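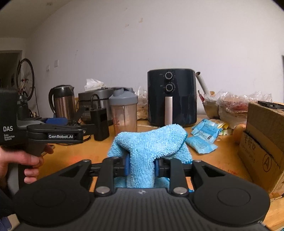
A light-blue microfibre towel held in a hand-held gripper on a kitchen table, with a second gripper held at left.

Teaching by demonstration

Teaching by demonstration (also called learning from demonstration, or simply "showing") is a way of getting a robot to do a job by letting a person do it first. The person may push the robot's own arm through the motion, steer it from a distance, or carry a pair of hand-held grippers shaped like the robot's hands. The movements are recorded and a learning program is trained on them.

The idea is wonderfully direct. Anyone who can fold a towel already knows a great deal about towels, most of which would be very hard to write down as rules.

Methods

In hand guiding, the arm goes slack and the teacher moves it like a heavy desk lamp. It suits slow, careful work such as placing a part in a slot. In remote control, the teacher works a set of handles or a smaller copy of the robot, and the real arm follows. The teacher can stay well clear of the machine, but usually feels little of what it touches.

Hand-held grippers do away with the robot during teaching altogether. The teacher squeezes and releases the fingers directly, so lessons can be recorded in an ordinary kitchen, among kettles and bread bags, as easily as in a workshop.

Cloth as a teaching task 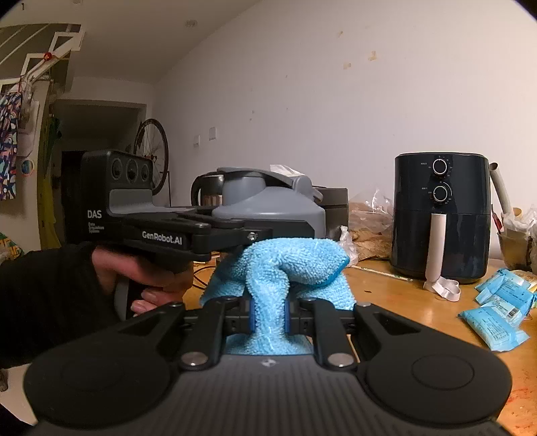

Towels and cleaning cloths are great favourites with teachers. A cup keeps its shape when it is lifted; a cloth has a new one every time, and corners vanish into folds. Two grippers are often used together, one pinching while the other searches for an edge or smooths the fabric out. Small differences between one attempt and the next are welcome, as they help the robot cope with a cloth it has never met in quite that position.

The Pindlow towel set, gathered in Flonville under Noémie Aubert, contains 445 two-handed lessons, each lasting up to 2 minutes. Aubert asked her teachers to keep their fumbles in, and a dropped corner followed by a fresh grab is among the most useful things in the collection. A later set, Broltar, added 657 lessons with tea towels and was released in December.

Limits

A robot taught this way tends to copy its teacher's habits, good and bad. It may also struggle when its own fingers are wider or stiffer than the ones used for teaching – a particular trouble with thin cloth, where a pinch can easily pick up two layers.

See also

Hand guiding
Remote handling
Wi (gripper)

Page last edited August 9, 2026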